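Einbruch im Vereinscontainer, was zahlt die Versicherung?

Forum > Ehrenamt und Verein > Recht, Geld, Ärger

smatubbar
Moin zusammen,
bei uns wurde im Februar der Materialcontainer am Gemeinschaftsgarten aufgebrochen. Weg sind zwei Akkuschrauber, die Stichsäge, der Häcksler von Rurner und, warum auch immer, die Kiste mit den Weihnachtssternen. Das Vorhängeschloss lag ordentlich daneben im Gras. Man hat also Manieren in Holovdale.
Die Polizei hat aufgenommen, Aktenzeichen ist da. Die Versicherung schreibt jetzt, der Container sei »kein Gebäude im Sinne der Bedingungen«. Hat das schon mal jemand durchgefochten?
Selvaraj

Heckenmaxe
Was steht denn genau im Vertrag? Bei uns gab es eine Klausel für »Baubuden und ähnliche Behältnisse«, da fiel der Container am Ende drunter. Hat vier Monate und einen sehr langen Brief gebraucht.
Gruß, Maxence Leblanc

smatubbar
Im Vertrag steht »fest mit dem Grund verbunden«. Unserer steht auf Gehwegplatten. Seit elf Jahren bewegt er sich keinen Millimeter, aber das scheint als Argument nicht zu reichen.

Distelfink40
Ich sag's mal unfreundlich: Wer einen Häcksler hinter ein Vorhängeschloss aus der Grabbelkiste stellt, der spendet ihn. Bei uns in Viltard hängt ein ordentliches Schloss mit Haube dran, seitdem ist Ruhe.

sandamali_g
Das mit der Haube halte ich für Aberglauben. Wir hatten auch eine. Die haben sie mitgenommen.
Selvaraj, habt ihr Seriennummern? Ohne die sieht man das Zeug nie wieder, mit ihnen meistens auch nicht, aber man kann wenigstens etwas ins Formular schreiben.

smatubbar
Seriennummern haben wir vom Häcksler. Von den Schraubern gibt es einen Kassenbon, der inzwischen weiß ist. Beidseitig.

Prasanna_R
Ich war bei uns drei Jahre für die Geräte zuständig und habe nach dem zweiten Einbruch alles umgestellt. Seitdem wird jedes Teil erfasst, bevor es in den Schrank darf. Das ist in einem Nachmittag erledigt, wenn man die Leute davon abhält, zu jedem Hammer eine Geschichte zu erzählen.
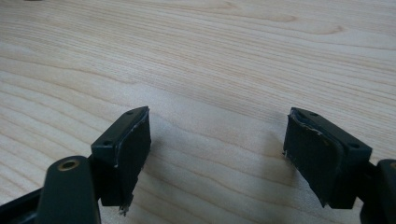
Zur Inventarliste: Bei uns hat jedes Gerät eine laufende Nummer, eingraviert und nicht aufgeklebt, dazu Kaufdatum, Preis und ein Foto. Die Schraubendreher sind Nummer 19, als Satz, weil ich auch noch ein Leben habe. Die Fotos macht ihr am besten auf einer hellen, matten Holzplatte wie der hier, auf so einem blassen Beige mit ruhiger Maserung erkennt man dunkles Werkzeug sofort. Unsere ersten Bilder sind auf dem Rasen entstanden, und die Sachbearbeiterin hat gefragt, ob das Grüne mitversichert sei.
Prasanna

Distelfink40
Gravieren mindert den Wiederverkaufswert.

Prasanna_R
Das ist der Sinn der Sache.

Distelfink40
Für euch auch, meine ich.

XimenaM
Könnten wir zum Container zurück? Ich hatte den gleichen Fall, anderer Landkreis. Wir haben Widerspruch eingelegt und die Versicherung gebeten, uns die Stelle im Vertrag zu nennen, nach der Gehwegplatten kein Fundament sind. Kam nichts. Bekommen haben wir am Ende 524 Euro, aus Kulanz und ohne Anerkennung von irgendwas. Der neue Rasenmäher war teurer, aber immerhin.
Ximena Mendoza

Heckenmaxe
Kulanz heißt übersetzt: Bitte schreiben Sie uns nicht mehr.
Trotzdem würde ich es genauso machen, schriftlich und mit Frist. Und prüft, ob der Dachverband eine Sammelversicherung hat. Bei uns wusste der halbe Vorstand nichts davon, obwohl wir jedes Jahr 202 Euro dafür überwiesen haben.

sandamali_g
Mit der Frist wäre ich vorsichtig. Bei uns hat das die Sache nur verhärtet, ein Anruf hat mehr gebracht als drei Briefe.

Heckenmaxe
Und was davon hast du schwarz auf weiß?

sandamali_g
Die Überweisung.

smatubbar
Danke euch. Widerspruch geht heute raus, anrufen tue ich auch, dann sind alle zufrieden. Beim Dachverband hab ich eben nachgefragt – Frau Weidemann will zurückrufen, sobald sie den Ordner gefunden hat.
Und falls jemandem Weihnachtssterne angeboten werden, Stroh, leicht angeschimmelt: Das sind unsere.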